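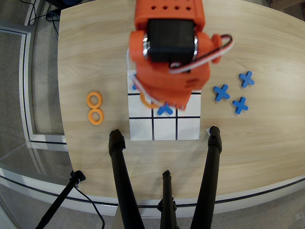 Fig. 6. A game under way, with spare rings to the left of the sheet and spare crosses to the right.

Section 4: Setting up the table and playing your first game

Okay, you've got your bag of pieces and your printed sheet, so let's get the table ready. I'm Kiran, I put the Florcombe tabletop set together, and I've laid this game out more times than I care to admit (kitchen tables, picnic benches, one very wobbly ironing board). It takes a couple of minutes the first time and almost none after that.

What you need

The grid sheet, printed in black on plain white paper and trimmed square
The orange rings, which play as O
The blue crosses, which play as X
A flat table

If you haven't printed the sheet yet, it's page 19 of the download. Print it at full size! The "fit to page" setting shrinks the squares, and then the rings start sitting on the lines and everybody argues about which square they're in.

Laying it out

1. Clear a patch of table and wipe it down. Crumbs under the paper make the crosses rock, and it drives me nuts.

2. Put the sheet down with one edge facing you. All the edges work the same, so don't fuss over which way is up.

3. Press out any curl. If yours has been rolled up in the bag, leave it under a heavy book while you sort the pieces.

4. Move all the rings to the left of the sheet, right on the bare table. I like mine in a line so they're easy to grab, but a heap is fine too.

5. Move all the crosses to the right. Mine always end up in a loose little bunch - I've stopped fighting it.

Note: Left-handed players can swap the sides over. Just keep each color together, and keep everything that isn't in play off the paper.

Playing

6. Decide who goes first. We let the younger player start, and after that the loser of the last game.

7. Take turns putting one piece in any open square. Set it down flat near the middle of the square and let go. Once you've let go, it stays put.

8. Look at the center square early on. Four of the eight possible lines run through it, so a cross sitting there has plenty of ways to grow (and so does a ring, if you're quick).

9. First player to get three in a row wins, going across, down or corner to corner. If the squares fill up and there's no line, it's a draw, and you clear the sheet and go again.

Caution: The pieces are small enough for a toddler to put in their mouth. Count them back into the bag when you're done, and don't leave the bag where little hands can reach it.

Caution: Don't tape the sheet to a table you care about. I did this on a waxed top once and took a strip of the finish off with it. If the paper slides, a thin rubber mat underneath does the job.

Packing up

10. Pieces go in the bag first, then the sheet, rolled with the printed side out. It lies flatter next time that way.

Lost a piece? Write to us with part number 726 and tell me which color you need, ring or cross. Replacement bags come in one color only.

Kiran Dhillon
Section last revised 13 April 2020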